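Pluneck Word List – README

Version of 26 January 2022

What this is

Pluneck is a list of everyday words about repairing and reusing things at home, in plain American English. Each entry has a short meaning and one sentence that shows the word in use. I made it for adult learners who already read simple texts but get lost when they open a manual or a repair forum. I was such a learner myself, and I still keep a paper notebook of words like "shim" and "grommet".

The list has 900 entries. Of these, 700 have been read a second time and corrected. The others are marked "draft" in the status column and may contain mistakes. Please do not print the draft entries for a class without reading them first.

What is in the folder

words.csv – the main list, one entry per line
topics.csv – the names of the topics and their short codes
sources.txt – where the example sentences come from
changes.txt – what was changed in each version
pictures – a few photos for the topic pages

Columns in words.csv

id – a number that never changes, also when the entry is moved to another topic
word – the word or short phrase, in lower case
kind – noun, verb, adjective or phrase
meaning – one sentence, with no word in it that is harder than the word explained
example – one sentence of ordinary length
topic – a code from topics.csv
status – checked or draft

The file is saved as UTF-8 with commas between the columns. If a meaning or an example has a comma inside, the whole cell is in double quotes. Some spreadsheet programs change the id column into dates when you open the file by double click. Import the file and set this column to text.

Topics

There are six topics: kitchen, clothing, furniture, bicycle, garden, and computers and phones. The last one is the smallest and was added in November, after several readers asked for it. It has words such as "casing", "slot", "bracket", "drive" and "port". Many of them have another meaning in daily life, and I give both meanings in two separate entries. A "port" for a ship is in the list too, only because people asked.

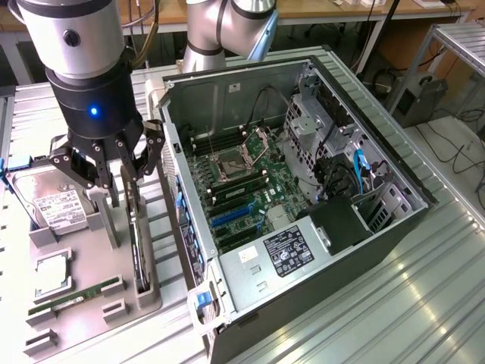 Topic page "computers and phones": a hard disk drive and other computer parts in a gray tray.

How the entries were written

I began with the Hodus list, a small glossary which I wrote for my own evening class. It had 600 words but no examples. I took out the words that were too technical and the words that everybody knows already, then added new ones from letters and questions of learners. The examples were all written new for Pluneck. I did not copy sentences from dictionaries.

For the meanings I tried to follow these rules:

Start with the general thing, then say what is special about it.
Use "you" when the word is about an action.
Do not explain a word with itself. "A fastener is something that fastens" does not help anybody.
If there are two common spellings, the American one comes first.

The verbs were the most difficult part. "Tighten", "fasten", "secure" and "fix" are near to each other, and in my first language one verb does the work of all four. I wrote these entries many times and I am still not happy with "secure".
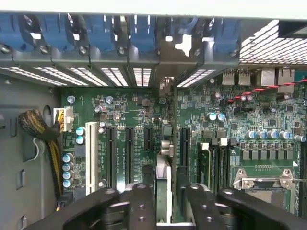 Phrases with small words were also a problem – "screw in", "screw on", "screw down". In the first version they were all under "screw", and readers could not find them. Now each phrase has its own line, and the old ids point to the noun only. If you made flash cards from the first version, compare your ids with changes.txt.

Known problems

The garden topic has too many words for tools and too few for plants.
Some examples in the clothing topic sound stiff. They are correct, but people would not say them at home.
"Spanner" is missing on purpose, as the list is American. Look under "wrench".
There is no sound. Learners ask for this often, and I would like to add it, but I cannot use my own voice for it with a good conscience.
The kind column says "noun" for a few words that are used more as verbs, for example "patch".

Using the list

You may copy the list, change it and print it for teaching, also in paid classes. Please keep the name Pluneck and the version date on the first page, so that learners can find the corrections later. If you translate the meanings, put the translation in a new column and leave the English one as it is. The Unden flash card format can be made from words.csv by keeping only the columns id, word and meaning.

Corrections

Send the id of the entry, the text as it is now, and the text as you think it should be. One correction per line is easiest for me. If you only feel that something sounds wrong but do not know why, send it also. I collect such entries and read them again before the next version.

Author: Karunaratne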